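Folding cell for the shirt line – what am I forgetting in the budget?
3 min read

pegwright
Got until August to put a number in for a shirt folding cell at our Fudbridge site. Arm and grippers are quoted already so leave those. It's the bits round it I keep getting wrong. Table, covering, tape, spare cables, test shirts. So far I've got 100 for table covering and 50 for tape, which my boss thinks is a joke.

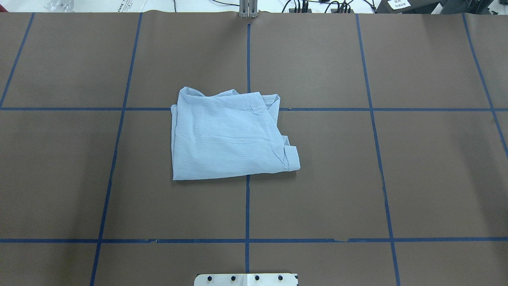
Also need to decide on a fixed grid or just tape. Brollamitz want 900 for a printed mat with the lines on. Seems mad when blue painters tape does it.

dunnock_tim
Tape's fine til you move the table. Then you're relaying the lot. I'd pay the 900 tbh.

pegwright
We don't move it though. And if the mat gets marked that's another 900?

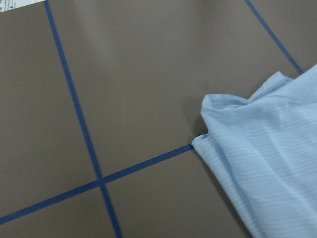 Replies: Consumables

halfhitch
Put 200 in for shirts, seperate line. Same shirt over and over goes soft and then your results look better than they are. Mix of stripes, plain, stiff collars. Striped ones are handy, you can see a twist in the fabric straight off.

dunnock_tim
200 is low. Collars alone, you want lots of different ones. We went through a whole box from Morelli before the folding was any good.

halfhitch
Depends how many hours you run. For a first year 200 is plenty – wash them and rotate.

pegwright
Can't see finance signing for a laundry bill but ok.
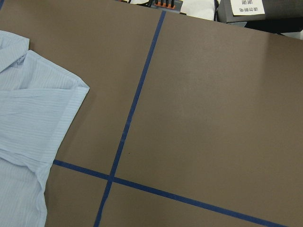 Replies: Table and layout

oldmangrove
Disagree with both of you on the mat. Matte covering, whatever's cheap, and spend on lighting instead. Shiny patch on the table will cause you more greif than a wonky line. Get someone to look at the surface through the wrist camera before you order anything.

dunnock_tim
Lighting's a building cost, not his budget.

oldmangrove
It is if the building won't pay. Ours at Brunavness didn't.

pegwright
Fair. So tape stays, 200 for shirts, covering up a bit, and I'll ask who owns the lights. Any views on spare cables? One set or two

halfhitch
Two. And label both ends.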